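How to Buy a Used Desk

By Ulises Espinoza
Filed under: Furniture, Secondhand

Used desks are easy to find and hard to return. Offices close, people move, and the desk is usually the last thing left in the room. I have bought and resold desks in Istengate for several years, and most of the bad ones I brought home were bad in ways I could have caught before I paid. The steps are in the order I do them.

What you need

Tape measure
Flashlight (a phone is fine)
A marble or a small ball
Screwdriver with a couple of bits
Moving blankets and two ratchet straps
A helper for anything with drawers on both sides

Step 1. Measure your room first

Write down the width of the wall, the depth you can spare, and the height of any window sill or outlet you don't want to block. Leave room for the chair to roll back. My own space takes a desk up to 54 inches wide, and I keep that number in my phone so I don't talk myself into something bigger.

Then measure the way in: the front door, the hallway, the turn at the top of the stairs, and the door to the room. The turn is where most desks get stuck. If the desk has removable legs, you only need to worry about the top. If it is one solid piece with pedestals, compare its shortest side to the narrowest opening and subtract an inch for your fingers.

Step 2. Read the listing and ask questions

Listings leave things out. Before you drive anywhere, send one message with all your questions in it:

What are the width, depth and height?
Does it come apart, and do you have the hardware?
Do all the drawers open and close?
Are there keys for the locks?
Has it been in a garage, basement or storage unit?
Is it upstairs?

Ask for a photo of the underside too. Sellers who send it quickly tend to be easy to deal with. If the seller gives only a model name, look up the dimensions, but don't count on them. The Vokik I use now was listed as the small size and was the large one.

Step 3. Know what it cost new, then forget it

Sellers like to mention the original price. I was once told that an executive desk had cost $2,925 and that $900 was therefore a bargain. It had been sitting for two months. Search local listings for the same type of desk and note what they ask for, and which ones disappear. Those are your real prices. Plain writing desks in decent shape go for less than most people expect. I paid $43 for one at the Isham warehouse sale and it is still in my daughter's room.

Big double-pedestal desks are cheap for their size. They are heavy and few people want to carry them.

Step 4. Check that it stands up straight

Put one hand on each front corner and push gently side to side, then front to back. A little movement can be fixed by tightening bolts. If it leans and stays leaning, a joint has failed or a panel has torn away from its screws.

Set the marble in the middle of the top. If it rolls, turn the desk end for end if you can and try again. When it rolls toward the same end of the desk both times, the problem is in the desk. When it rolls toward the same wall, the floor is out of level. Adjustable feet will correct a small difference.

Sight along the front edge from one end as well. A long top with no support in the middle can sag, and a sag does not come back out. You can flip some tops over, but the underside is often unfinished or full of holes.

Step 5. Pull every drawer

Open each drawer all the way and press down lightly on the front. Listen for grinding. Take one out completely and look at how the bottom is held in. A loose bottom panel takes ten minutes and some wood glue. Bent metal slides have to be replaced, and older ones can be hard to match, so measure the length before you buy the desk and see if that size is still sold.

Smell the inside. Smoke and mildew stay in drawers long after the outside has been wiped down. I have tried baking soda, charcoal and sealing with shellac. Shellac worked and the others didn't do much.

Step 6. Look over the top

Clear whatever the seller has left on it, or ask them to. Hold the flashlight low at one end so the light runs across the surface. Scratches, dents and old rings show up much better than under a ceiling light. Do it again from the other end.

Run your palm over the whole top with your eyes closed. You are feeling for raised spots, rough patches and soft places near the edges. Swelling near a corner usually means water got in.

Next, try to work out what the top is made of. Follow a line of grain to the edge of the desk. On solid wood it generally carries on around the corner and shows up as end grain at the side. On veneer, you may find a thin seam at the edge. On printed surfaces the same pattern often repeats farther along. Straight lines, waves and arches can turn up in any of the three, so a good-looking pattern alone won't settle it.

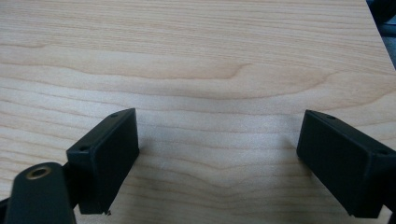
Light tabletop with a wavy band of darker grain and a low arch.

It matters because of what you can do later. Solid wood can be sanded. Veneer can be sanded very lightly, once, by someone patient. A printed surface should be cleaned and left alone, or painted with the right primer.

Step 7. Make the offer

Offer after you have looked, and name what you found. "The left slide is bent, would you take $60?" works better than a low number sent before you arrive. Bring small bills. If the seller won't move and the desk is fairly priced, pay it or leave.

Step 8. Get it home

Take out the drawers and number them with painter's tape. Put all the hardware in one bag and tape the bag inside a drawer. Carry the top on its edge, not flat. Wrap corners first, then the faces. In an open truck, lay the top face down on a folded blanket and strap across the frame.

Friday evenings are a poor time for pickups here because of bridge traffic. I try to be at the seller's door by 11 in the morning.

Comments

Mawar Lumenta: For step 5, bring a strip of paper and mark the distance between the screw holes on the old slides. I ordered the right length twice and the holes were wrong both times.

Ulises Espinoza: Good one. I'll add it to the drawer section when I update the page in September.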